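The Night Ferry to Skavholm

The ferry to Skavholm leaves at 11 and I was on the pier by nine, because I had waited all year for it and I wasn't going to be the one left standing there with a suitcase. It was July, the sky was still pink over the breakwater, and the whole harbor smelled of diesel and fried onions. I loved it. I loved the man shouting at the trucks and I loved the dog asleep on a coil of rope. I bought a paper cone of potatoes and burned my tongue on the first one and ate the rest anyway.

My aunt's letter was in my coat. She had written it in pencil on the back of a seed bill from Fladby, and most of it was about beans. The beans were up, the beans were climbing, the beans had got into the gutter. Then, squeezed along the bottom: Come if you want to hear the bell. They're ringing it this summer.

The bell! I had heard about that bell since I was small enough to be carried. It went into the water off the north point in a storm, with half the chapel roof, and it lay down there through my grandmother's whole life. She used to say you could hear it on a still night if you lay flat on the rocks with your ear down, and my cousins and I did that for entire summers and came home with barnacle marks on our cheeks.

On board I found a bench on the upper deck, out of the wind, next to a woman with a crate of hens. She was going home from Statthorpe, where she'd been to a wedding and hadn't thought much of the cake. The hens were a present. She let me hold one while she looked for her glasses, and it sat in my lap as warm as a loaf and grumbled at every wave. 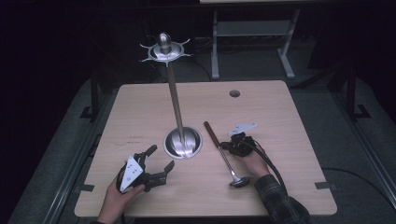 Had she ever heard the bell herself?

Once, she said, as a girl, out in her father's boat with the oars up, and she'd never told him because he would have wanted to row closer.

I must have asked her a hundred things after that. What note was it? Low, she thought, lower than you'd expect. Was she scared? Not a bit, she was hungry, they'd been out since morning. She hummed it for me, and one of the hens put its head up, and we laughed so much that a boy came over from the rail to see what was going on. Then he wanted to hold a hen too.

I didn't sleep. Hardly anyone on deck did. Somebody passed a thermos down the benches, and somebody else had a tin of Aerts biscuits, the ones with the sugar on top, and by the time the tin reached me it was all crumbs and I ate those with a wet finger. The sky never went properly dark. It went the blue of a milk jug and stayed there awhile, and then it started getting light again on the other side.

We came around the north point at four. The captain cut the engines, which he didn't have to do, and the boat slid along with only the water slapping under us. I could see the chapel with its new roof, very yellow, and small figures moving on the grass in front of it. The woman took hold of my sleeve.

"Low," she said. "Listen for low."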